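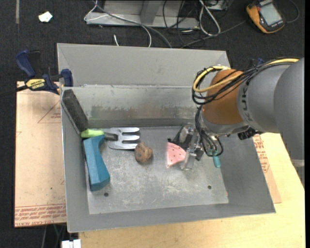

Sep 12, 2024

Entry by Aurelia Grecu, Juddale soils workshop. Subject: drainage of potting mixes, second run.

The purpose of this run was to repeat the June measurements with the Trereo mix and to compare them with the Orel mix now used in the seedling house. Both mixes were screened, moistened the evening before, and left covered overnight.

Each pot received 3000 ml of tap water, poured in three equal parts. Runoff was collected in the tray and measured when dripping had stopped for a full minute. The Trereo pot released 1412 ml. The Orel pot released nearly twice that amount, and the water was noticeably cloudier. The surface of the Orel mix also sank at the center after the second pour and did not recover.

Room temperature was 21 °C throughout. The June run was made in a cooler room, and the two sets of figures should not be combined until the effect has been checked.

The kitchen scale drifted again during the afternoon. It was zeroed before every weighing, and the weights are entered in the Dumitrescu ledger in pencil pending a check against the brass set.

Colleagues are asked not to top up the test pots. They are to be weighed daily at the same hour, with the saucers removed. Open question: whether the fine material lost from the Orel mix comes from the bark or from the compost. A sieve test is required.

Recent entries
Sieve sizes and labels
Seedling house watering log
Compost heap temperatures, June
Scale calibration notes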